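Komamitz Small Work Table, Light Wood Grain

Sold by Rirkinlow. Page notes by Gleice Macedo.

The maker calls this a table "for everything," and I have stopped believing that sentence on any table. So take the selling points with some salt. It is a squarish top in a pale beige wood grain, with rounded edges and a round cable hole near the back. It measures 100 cm by 102 cm, and no, I don't know why those two numbers aren't the same either.

The cable hole is fine if your lamp or charger sits at the back. Anything you use near the front will have its cord running across the top, hole or no hole. Komamitz lists "cable management" as a feature. It's a hole.
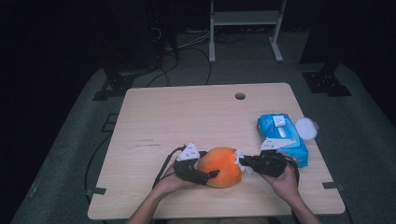
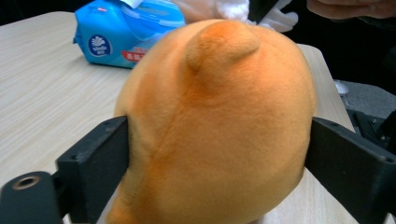

The finish is described as scratch resistant. I'd read that as "scratches less than some." Light marks don't jump out against the grain, but they are there if you look across the top with a window behind it. Teodoro Bravo in our returns department says people mostly complain about marks in the first month and then quit noticing. Maybe so. Use a mat if you're fussy.

Wiping down is easy enough with a damp cloth. Skip the scouring pads. The rounded edge is kinder to forearms than a square one, and I'll give them that without arguing.

Assembly is listed at 19 minutes. Mine took about an hour, with one leg on backward for part of it. The hex key in the box is poor, so use your own.

Load rating: none given for the top. We asked in October and are still waiting.

Warranty: 5 years on the legs, surface marks excluded.

Also available in the larger Levus size, which has the same top and the same hole.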